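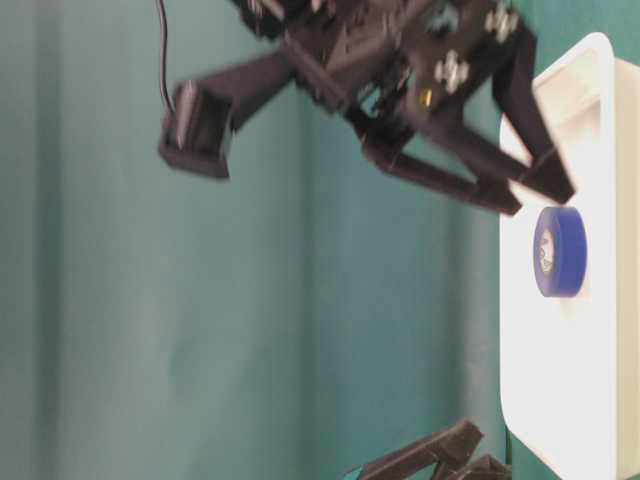

Reference > Materials and Processes > Textiles > Backdrop cloth

Backdrop cloth

Backdrop cloth is fabric hung or laid behind a subject to give a plain, even field of color. It is used in portrait and product photography, in museum recording, and in shop display. The term covers both cloth woven for the purpose and ordinary dress or curtain fabric cut to size.

Materials

Cotton muslin is the oldest common type. It takes dye well and folds small, but it creases and must be steamed or stretched before use. Wool felt hangs flat and reflects little light, although it collects lint. Polyester knits resist creasing and are often sold with a brushed face, which scatters light and reduces glare. Velvet absorbs the most light of the usual fabrics - its pile traps light between the fibers - and is chosen mainly for black grounds.

Color

Neutral gray is standard where color must be judged by eye. Saturated colors such as green, blue and teal are used where the outline of a subject has to stand apart from the ground. A strong ground color can reflect onto pale or glossy objects, an effect known as spill. Spill is reduced by moving the subject forward or by lighting the cloth separately.

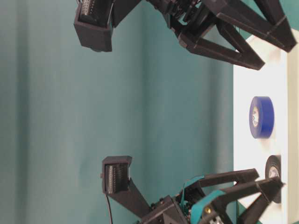
Matte black parts against a teal fabric backdrop.

Dyeing and grading

Trade suppliers dye in batches, and pieces from different batches seldom match exactly. The Plesance scale, drawn up by the textile chemist Kaede Okabe, sorts dyed cloth into four grades by evenness of shade. The two upper grades are accepted for copy work. The Irkwood mill listed 689 shades in its final pattern book; the later Evard catalog raised the number to 866, largely by adding blue-greens.

Care

Cotton cloth is washed before first use to remove sizing. Felt and velvet are brushed and stored on rolls - folding leaves a line in the pile. Most dyes fade under strong daylight.

See also: Cyclorama; Muslin; Noguchi fold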